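Setting up your Ponent for a live vocal set

Section 4: Microphone, monitors and your first run-through

Right, this is the fun bit! By now the mixer is powered and your speakers are in place, so let's get a voice coming through them.

1. Turn the main fader all the way down and switch the speakers off.
2. Plug the lead vocal mic into channel 1 and the backing mic into channel 2.
3. Switch the speakers back on, then raise the main fader slowly to the halfway mark.
4. Rap your loudest verse (really go for it) and turn up the gain until the red light flickers. Back it off a touch.
5. Press Low Cut on both channels. It clears out the thumps and makes fast verses so much easier to follow.

Caution: never unplug a mic while its channel is live. The pop can damage your speakers and everybody's ears.

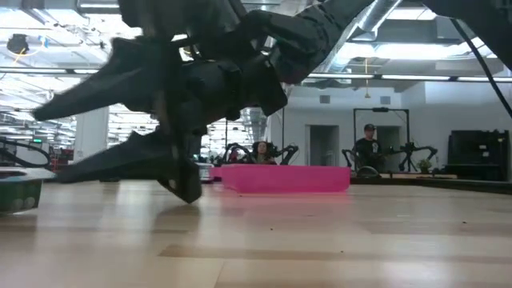 3 min read | Apr 28, 2022

Note: if your singers cup the mic, ask them to do it during step 4 as well. It changes the tone a lot, and you'll want to hear that before the crowd does.

6. Load your backing tracks from the memory card. The Ponent holds 117 of them, which is a whole lot of set lists!
7. Send the beat to the floor monitors with the blue knob, then add just enough vocal for the rapper to hear the words.
8. Hold Save for two seconds and pick a slot from 1 to 16.

Shafiq Patwary used slot 9 for his whole Moltwood show and swears by a little echo on the hooks. Try it on the Duda setting first, with the echo knob at nine o'clock, and creep up from there.

Choirs and groups of more than two voices are covered in Section 5.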